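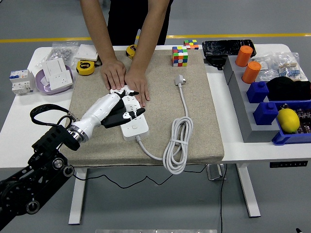
The Outlet Problem

Old apartments were wired for a few lamps and a radio. The kitchens of the Hisarside blocks, finished before most of their present tenants were born, have two outlets each, one of them behind the refrigerator. Everything else runs off power strips.

Ngozi Effiong has rented on the fourth floor for 15 years. When she moved in she owned a kettle, a television and a phone charger. Now the living room wall feeds a router, two laptops, a printer, a floor lamp, a fan and, from November on, a space heater.

"I used to know what was plugged in where," she says. "Now I pull a plug and wait to hear who complains."

The heater is the part that worries electricians. A strip adds places to plug in, but it adds no capacity. All of its outlets share one cord and one wall outlet, and a heater can use most of what that circuit will carry. The usual advice is to plug heaters straight into the wall. In a room with one free outlet, that means unplugging something else, and in January people tend to leave things as they are.

Linking one strip to another is also common, and also a bad idea. So is running the cord under a rug, where heat builds up and wear goes unseen. A plug that feels hot, a brown mark on the plastic or an outlet that no longer grips should send a strip to the recycling bin.

Many buyers assume that every strip protects against surges. Plenty don't. The ones that do wear out over time, and a lit switch may only mean that the power is on.

The lasting fix is more outlets. Hisarside's owners got a price for rewiring some 300 apartments and put the work off. A smaller plan starts in September: one new kitchen circuit in each of the 20 apartments on the top floor, where the cable runs are easiest to reach.

Effiong's floor isn't included. She has moved the printer to the hallway, on an outlet the vacuum cleaner used to have to itself, and the heater now has the wall outlet by the window. The fan is in the closet until spring.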